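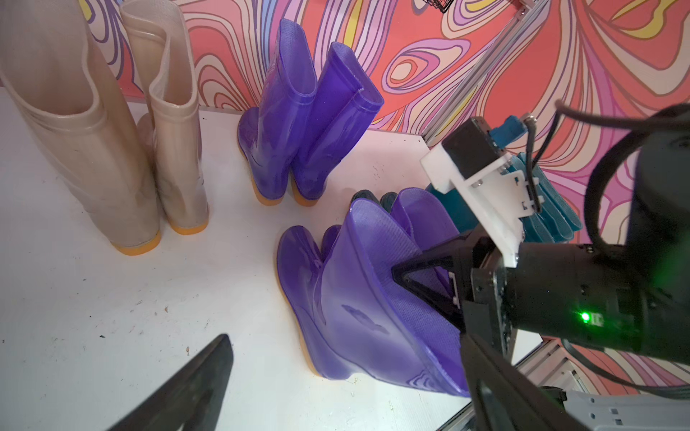 Wrist camera view, cell 2, finger inside the top of a purple boot. Taken at item 6.

# Cell 2 inspection: boot handling, Flillcombe

Date: 18 December 2025
Inspector: Hiu-tung Tsao
Cycle counter at start: 1132
Previous inspection: October

Marks: OK / ADJ (adjusted during inspection) / OPEN (needs work order)

## Gripper and wrist

- [x] **1. Finger mounting screws.** OK. Torque paint intact on both fingers.
- [x] **2. Finger edges.** ADJ. Burr on the upper finger, inner edge, dressed with a fine stone. Checked with a cotton swab afterward, no snagging.
- [x] **3. Camera bracket.** OK. Screws tight. Bracket does not shift under hand load.
- [x] **4. Camera connector (blue).** OK. Seated. Reseat only with the cell powered down.
- [ ] **5. Wrist cable.** OPEN. The loop beside the gripper housing is longer than the Nostico drawing allows. Clears the bracket at present, but rubs the housing at full wrist rotation. Shorten and re-clip.
- [x] **6. Insertion pose, boot lying on its side.** OK. Held at low force for 43 seconds. No fault raised. Liner checked by hand after release, no cut or pull.
- [x] **7. Status LED.** OK. Green.

## Table and frame

- [ ] **8. Tabletop clean.** OPEN. Dark specks and crumbs, scuff marks. Wipe before next run. Specks near the lower finger get picked up by the segmentation as small objects (see Plelora log, entry 113).
- [x] **9. Extrusion rails.** OK. Brackets hand-checked, none loose.
- [x] **10. Patterned back wall.** OK. No lifting at the table joint. Do not replace with plain stock; vision settings were tuned against this pattern.

## Test stock

- [x] **11. Boots, orange soles.** OK for continued use. Cream boot is scuffed near the ankle. Purple boot has a smudge on the shaft. Neither affects grip.
- [ ] **12. Translucent uppers, depth reading.** OPEN. Depth drops out on the cream shafts at steep angles. Hsueh filter setting unchanged since October. Retest after item 8 is closed.

## Comments

Items 5 and 8 to be closed before the cell goes back to unattended running. Item 12 can stay open for attended work. If the cable is re-clipped, repeat items 4 and 6 and enter the new counter value.

Spare fingers: one pair left in the drawer, older profile, not to be mixed with the current pair.

H. Tsao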